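Gianni Bianchini
1/ Grurkitz reported third quarter numbers this morning before the open. I have owned the stock for six years and I read the whole release plus the call transcript. Notes in this thread.

2/ Revenue was up a little. Earnings per share were flat. The headline was the dividend, which they left where it was. Most people expected a raise, and the shares opened lower and stayed there until lunch.

3/ For anyone new to this one: Grurkitz makes packaging film and sells most of it to food companies. Zou is the main competitor. Both are slow growers and people hold them for the income.

4/ The part I care about is the Burkevham plant. Management said in the spring it would cost $500 million. The new figure is $600 million. The reason given was electrical work and a late change to the layout of the second building.

5/ Tamara Ilie, the CFO, was asked twice on the call if that is the final number. The first time she said the contracts are "substantially fixed." The second time she repeated it. I would have liked a yes.

6/ They have spent nearly $400 million of it so far. The rest comes out of cash flow next year, and that explains the dividend. I don't think there is more to it than that.
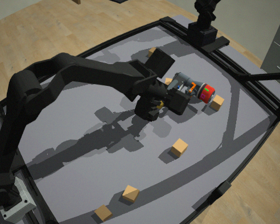

7/ Debt. They drew on the credit line in the quarter. Interest cost went up. Net debt is still under two times operating profit, and the lenders' limit is well above that. I am not worried about this yet.

8/ Margins. Resin prices came down over the summer and Grurkitz kept most of the benefit. Customer contracts reset in November, so some of it goes back to the buyers. Anyone putting this quarter's margin into next year's model will be too high.

9/ Volumes were down in Europe and up in North America. Same pattern as last quarter. Pranab Sivakumar asked about losing business to Zou and got a long answer about mix. I read it three times and still can't tell you if they lost the account.

10/ The buyback is paused. It was only $50 million a year, so it doesn't change my numbers much.

11/ A couple of you asked about Hovow, the small labels business they bought. It got one line in the release. It made a profit. No figure was given.

12/ What I did: nothing. I didn't sell and I didn't add. If the plant number moves again I will cut the position in half.

13/ Correction to 7: the credit line was drawn after the quarter ended, per the notes on the last page. Thanks to Luminița Toma for catching it. The higher interest cost is from the older floating rate loan.

14/ Zou reports in two weeks. I'll post on that one too, mainly to see what they say about Europe.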